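Tranovari Tabletop Manipulation Set: README

Print this page | E-mail this page
Shares: 21 | Comments: 2

Summary

The Tranovari set is a collection of robot arm recordings made by students of the Govport Robotics Club as their spring term project. It contains 642 episodes of everyday tabletop tasks, recorded by remote operation with a two-finger gripper. The set is released for teaching and for noncommercial research. Club members planned the tasks, operated the arm, reviewed the recordings and wrote the task labels.

Contents

Each episode is stored in its own folder, which holds the wrist camera video, the joint positions, the gripper opening and a short text label. Folders are grouped by task. There are 21 tasks in this release, and the full list is in tasks.txt. Episodes that were stopped early are kept in the same folders and carry the label "incomplete". Users who want only finished attempts should filter on this field before training.

Task family: plugs and power strips

The plug tasks were added in the second half of the term, after the pick-and-place tasks had been reviewed. The operator is asked to bring the gripper to a plug at a power strip and either seat it or remove it. The position of the strip is changed between episodes. Other household items are left on the table so that the background varies, and cords are not tidied before a recording begins.
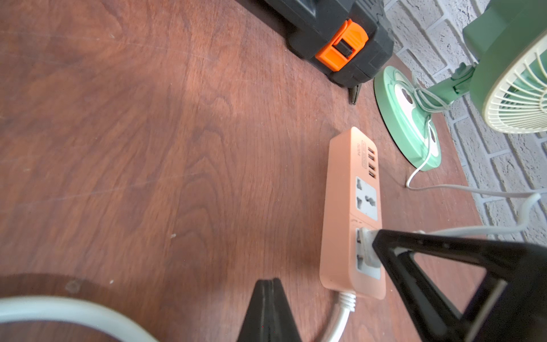
Success in this family is judged by the position of the plug at the end of the episode. A plug that has been inserted only part of the way is labeled "incomplete", even if the gripper has already opened. Two students reviewed each episode independently. Where they disagreed, the episode was discussed at the next club meeting and the final label was entered with the note "reviewed". The original labels are kept in the file labels_first_pass.csv.

Recording procedure

Operators completed 100 practice episodes as a group before recording began. Practice episodes are not part of the release. Every session started with a check of the emergency stop and a return of the arm to its home position. Members who had not passed the club safety test could observe and label but could not operate the arm.

Known limitations

- The wrist camera has a limited view. Objects at the side of the table may leave the picture while the arm is moving.
- The gripper often hides part of the object being handled.
- Operators differ in speed. The operator code in each folder allows users to separate their work.
- Episodes in the Bühler subfolder were recorded with an earlier control program, and their gripper values are on a different scale. The script convert_gripper.py corrects this.

Conditions of use

The set may be copied and changed for class work, student projects and noncommercial research. Published work should name the Govport Robotics Club and the release used. The club does not recommend training a system on this set alone for use near live electrical equipment.

Maintenance

Corrections are collected during the school year and published in July. Reports should give the folder name, the task name and a short account of the error. The companion set, Cistimus, covers drawers and cabinet doors and uses the same folder layout.

Print this page | E-mail this page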